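Keskinen Entryway Set

Notes for anyone using the list or adding to it. Last edited 26/11/2023.

What is in it

The set is a plain inventory of shoes and the furniture they are kept in, recorded in private homes. It has 381 entries from 11 entryways. Each entry is one shoe, one pair or one piece of storage. The work started in July as a way to plan a shoe rack for a narrow hall, and it grew after other households asked to be added.

Files

entries.csv - one row per entry
racks.csv - one row per rack, shelf or bench
notes.txt - free remarks, in the order they came in

Fields in entries.csv

home: Plovano, Kitton, Urnen and so on. These are labels for the homes and do not match any street or town.
type: sneaker, boot, sandal, slipper, dress shoe, other, unknown.
upper: knit, leather, canvas, rubber, other.
sole_color: one everyday color word.
position: on a shelf, on the floor, under a shelf, behind a panel.
paired: yes, no or unknown. Use unknown when the second shoe is not in clear view.

How to record a rack

Start at the door and work inward. Write down the finish of every board separately, even on the same rack. Many racks mix boards from different sources, and a single value for the whole piece hides that. Dark brown and pale pine on one unit should be entered as two values with a semicolon between them.

Leave shoes where they are. If only the tread shows, enter the type as unknown and put the tread in the remarks.

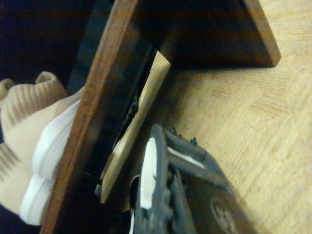
Knit sneakers with a ribbed collar like the beige one go under sneaker, with knit as the upper. Kitton asked why they weren't filed as slippers, given that people in that house pull them on without laces and wear them to the mailbox and back. The reply in notes.txt was that the thick sole decides it, and Kitton's rows were changed to match.

Sole color is the main color seen from the side. A white sole is white even if the tread underneath is another color.

Known problems

Seven rows from Urnen have no position. The hall was being repainted and the shoes were in a box.

The early Plovano rows use tan, beige and oatmeal for what is probably the same color. They have been left as entered. Use beige for new rows.

Widths in racks.csv are in millimeters. Anything over 3000 is a typing error and should be reported.

Adding a home

Copy the header row, fill in your own file and send it with a short label for the home. Leave out family names and addresses - the label is enough.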